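I caught Natanael Batista on his lunch break, and he talked so fast I gave up on my notebook after 2 minutes and just listened. He sets tables for the Mominlow prop library (pretend food, mostly!) and he has opinions about plates.

"Steel," he said, before I'd even asked. "Always steel. You put something orange on it and the color spreads."

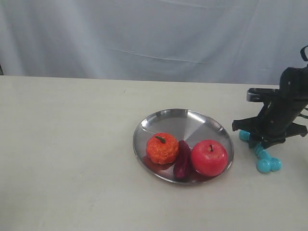
*Fake fruit on a round steel plate, white cloth behind.*

I wondered why he'd leave so much table bare. He laughed at me. "People want to fill it up! Osvaldo would have 40 things on there." That's Osvaldo Pimentel, who runs the shelves and keeps every last toy pear in a labeled bin.
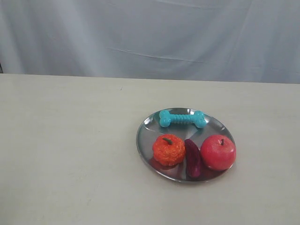
*The plate sits right of center, with plenty of table to spare.*

**Mominlow Prop Library | Tabletop Team**

The cloth came up next (I'd asked about ironing, big mistake). "A crease is fine," Natanael told me. "I like a crease. It's cloth, let it hang."

And the dog bone? Turquoise, knobby, sharing a plate with produce?

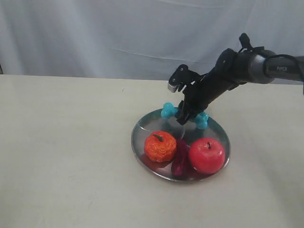
"It's a great color," he said, and shrugged. "Next to the orange it really pops. I'd eat at that table." He'd moved on to bin 817 by then, hunting for a lemon he swears Osvaldo misfiled.
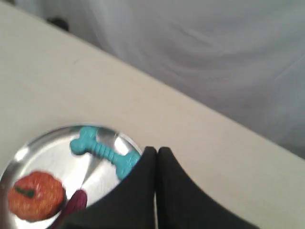 I asked if he sets his own table this carefully at home. "Paper plates," he said. "Don't print that."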